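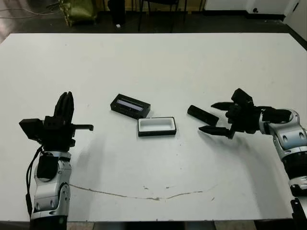 So I finally saw Prero. On a proper screen, with strangers, in a cinema that smelled of wet coats and popcorn, and I have been boring everyone I know with it ever since. If you've come over from the knitting side of the blog, sorry, this is one of my film posts. The cardigan will be back, I've only got the one sleeve to go.

For anyone who's missed me going on about it, Prero is Dwight Carrier's hidden-camera comedy, the one where he plays a travelling bathroom salesman who can't bring himself to say the word "toilet". It had a tiny run when it came out and then vanished. I had it on a copy of a copy of a tape that my cousin gave me, and the last ten minutes were missing because somebody had recorded a bit of cricket over them. I watched that tape so many times in my share house that I could do the whole showroom speech, with the coughs. I never knew how it ended! I'd sort of made up my own ending, where he gets the job at head office, and I'd half convinced myself I'd seen it.

Then in September the Oda put it on as part of their comedy season, with Carrier there in person to talk afterwards. I bought two tickets before I'd asked anybody if they wanted to come. Hatsue did, as it happens, although she'd never heard of it and thought for most of the tram ride that we were seeing a documentary about plumbing. Which, fair enough. I'd told her it was a documentary about plumbing. I thought that would be funnier.

If you haven't been to the Oda, it's the old theatre with the green stairs, and it's enormous for what it is: 1097 seats, according to the brass plate in the foyer. I'd say we had the front stalls pretty full and then it thinned out into people with backpacks sleeping at the back. The woman introducing it, Anong Jitpraphai, runs the season and is very dry. She said the print had come from a collector who wanted it back by morning and could we all please laugh quickly.

Now, the film. I was nervous. You know when you love something at twenty-two and then you drag a friend along and it's suddenly all creaky? The first quarter of an hour was a bit like that. There's a bit with a parrot that I'd remembered as the height of human achievement, and it got one laugh, and it was mine. Then he gets to the town of Cladside and the dinner party starts and the whole room just went. Hatsue was crying. The man next to her was hitting his own knee. I'd only ever watched it with the sound turned low so as not to wake my housemates, and I'd missed half the muttering, all the little comments the real guests make to one another while he's out of the room looking for the "water chair". 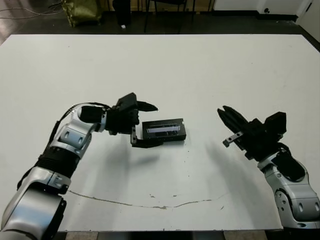
Carrier's great at leaving things alone, I think, and the dinner party's where you see it best. He never cuts in close to tell you what's funny. The sample case just sits there by the soup, shut, for the whole meal, and one by one the guests start sneaking looks at it. It works on me every time. You could put a little black box with a clear window along the front on a big bare stretch of white tabletop and I'd stare at it for an hour, quite happily, making up what it's for. One of the dinner guests, a retired dentist, finally can't bear it and asks him outright if it's a bomb. And Carrier, who must have been dying, offers him more bread.

I won't spoil the ending, seeing I've waited this long for it myself. He doesn't get the job at head office. I'll say that much. It's much sadder than mine and there's a ferry in it, and I did not expect a ferry.

The talk afterwards was the real treat. Carrier's a big soft-spoken man in a cardigan (a very nice moss stitch, I couldn't see the cuffs) and he answered everything as if he'd never been asked it before, which can't be true. Somebody wanted to know how close he'd come to getting thumped. He said the only time he was properly scared was the caravan park, when the owner locked the gate with all of them inside and went off to fetch his brothers. The sound recordist, Facundo Quiroga, was hidden under a tarp in the back of the ute with the microphone up his sleeve, and he could hear the brothers on his headphones before anybody else could. He had no way of telling Carrier. So he started barking. That's the dog you hear in that scene! I'd always wondered where the dog was. The brothers went looking for it and the crew drove out across somebody's vegetable patch.

They went back the next day and paid for the vegetables. $100, and the owner signed the release form on the bonnet and asked when it'd be on telly.

He also talked about money, which film people hardly ever do. The salesman's suit cost more than the car. They'd shot the whole Cladside section with $2000 left in the bank, and he'd told the crew it was a good deal more than that, and he still felt crook about it. Anong asked if he'd paid them in the end and he said yes, but it took him until the next film, Wunen, and that one flopped so badly that he had to borrow to do it. 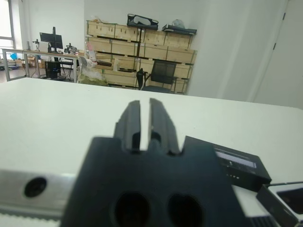 Wunen I've never seen, by the way, so if anybody has a copy, please get in touch. I'll post it back, I'm very careful. Carrier was a bit short about it. He said it had been chopped down by people who thought the pauses were mistakes, and that the long version's in a cupboard at his sister's. A cupboard! Half the front row looked ready to drive there.

Hatsue, bless her, put her hand up. I slid down in my seat. She asked whether any of the people he'd tricked had stayed friends with him, and he went quiet for a moment and then said one had. Toshiko Fujimoto, the lady who hosts the dinner party and spends the whole film being so kind to this awful man, wrote to him when it came out. It was a very cross letter and then at the bottom there was her recipe for the soup. They've sent each other cards ever since. She'd watched the film once, with her hand over the bits with her in it, and she still reckons she'd have found him a job somewhere if he'd asked.

I've thought about that quite a lot since, because I do go back and forth on that sort of comedy. When I was younger I was all for it, everyone's fair game. These days I catch myself watching the other people at the table and hoping they got a nice lunch out of it. He didn't dodge it, I'll give him that. He said there are two scenes he'd take out now if he could, and he wouldn't tell us which. My money's on the choir.

We missed the last tram, naturally, and walked as far as the bridge doing the showroom speech at each other. Hatsue's got the coughs down already. The Oda's showing it once more before the print goes home, a late one at ten, and I've got my ticket. Come and sit with me if you're about, I'll be down the front on the left, with the sleeve.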